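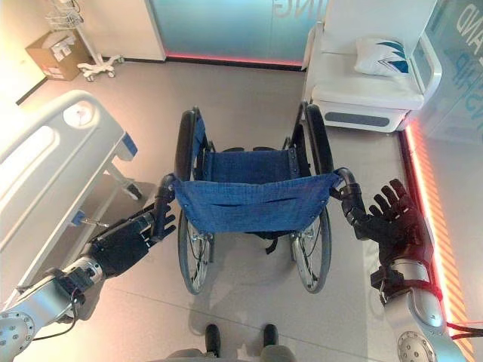 4.2 Changes in porter and aide work

Before the trial, empty wheelchairs at the Domberg site were moved by whoever was free. In practice this meant nursing aides, who left a patient area, located a chair, brought it back and returned it after use. The task appeared in no job description and was not logged. Our shift diaries put it at about 40 minutes per aide per day, most of it in short trips that interrupted other work.

The trial assigned the return and staging of empty chairs to 2 humanoid units with multi-fingered hands, supervised by the existing porter group. The units held the chair by its push handles, as a person would, and no chair was modified. Occupied chairs stayed with human staff throughout. Over the trial period 360 chair movements were recorded in the Leris dispatch log, and each entry was matched against the diaries kept by aides and porters.

Figure 4. Staging of an empty folding wheelchair beside a bed. One hand is closed on the left push handle; the other is open next to the right one.

Three effects on the work were visible in the diaries. First, aides reported fewer interruptions in the morning, when discharges and transfers overlap. The time did not turn into rest. Most of it went to bedside tasks that had previously been pushed into the afternoon, and in two units the ward lead reassigned it formally before the trial ended.

Second, the porters acquired a task that had not existed. A unit that could not settle its grip, or that found its path narrowed by a bed or a recliner, stopped and requested help. A porter then walked to the room and either cleared the floor or moved the chair by hand. Porters described this as waiting for calls while trying to do something else. The Raltia handset used for the requests gave the room but no cause, and porters asked repeatedly for the cause to be shown. It was added in January.

Third, the placement of objects became a shared concern. Staff had been used to leaving a pole stand or a delivery box wherever there was space. During the trial they began to keep a lane of 60 inches open between bed and wall — a figure taken from the Whitelaw floor plan and never issued as a rule. Some aides considered this an improvement for everyone. Others objected that tidying for the machine was unpaid work of the same kind the machine was meant to remove.

The diaries do not allow a net figure for hours saved, as porter assistance was recorded by call and its duration was often left blank. Section 4.3 takes up the question of who should answer these calls on the night shift, when the porter group is at its smallest.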